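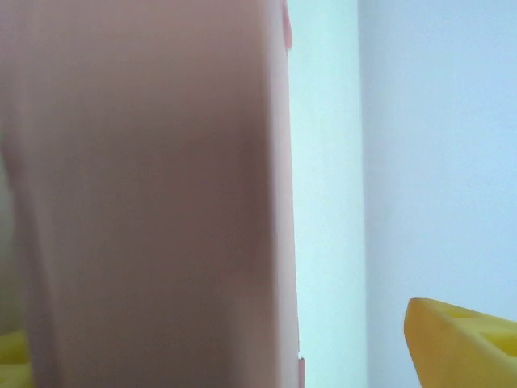
I do the folding bench walk-through at Ledesma every January, and this year I went through it with Da-eun Kwak reading the list out loud so I couldn't skip the boring bits (I would have!). Walls first. They're pale and plain, and the line where the tone changes is the spot I always run a cloth down for dust. Pass, though I'd like it wiped again before the 6:00 shift.

1. Walkway clear to the door: OK
2. Wipes and spare cloths stocked: 12 left, order more
3. Lighting over the bench: OK, no flicker while I was there 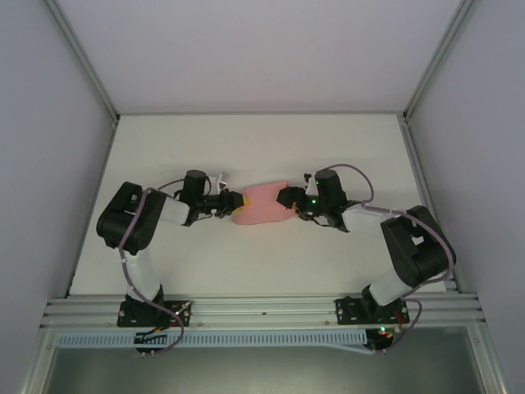 SECTION B: CLOTHS AND CABLES

4. Cloth on the table: OK. It's the pink one, wrinkled but lying pretty flat, so no complaint from me.
5. Cables: looped along the arms from the bases to the grippers. Guoqing Su, please check the ties at both elbows when you get a minute.
6. Slotted duct under the rail: OK, light blue, easy to spot crumbs and lint on. Keep it that way! 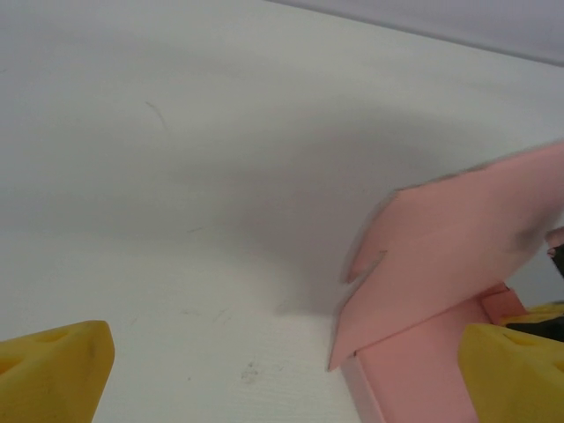 Item 7. White surface, marks noted

Thin curved scratch, one short dark streak, and a grayish smudge lower down. Try the mild cleaner on the smudge and leave the scratch alone. Comment, not a fail. Recheck in 14 days, Danish Swati to sign.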